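Hostdale Storage Project: what we learned

So my part of the project was small stuff, the bits that never have a home! We had 3 weeks and a pile of black bags, and I wanted everything off the work table before we tried any sorting plan.
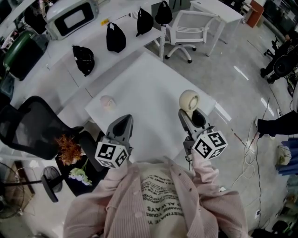
Figure 3. At the white table, with the black bags lined up on the desk behind.

I liked having the bags in a row (way easier than digging through a bin). Next time I'd label them first, and I'd start with the tiny things.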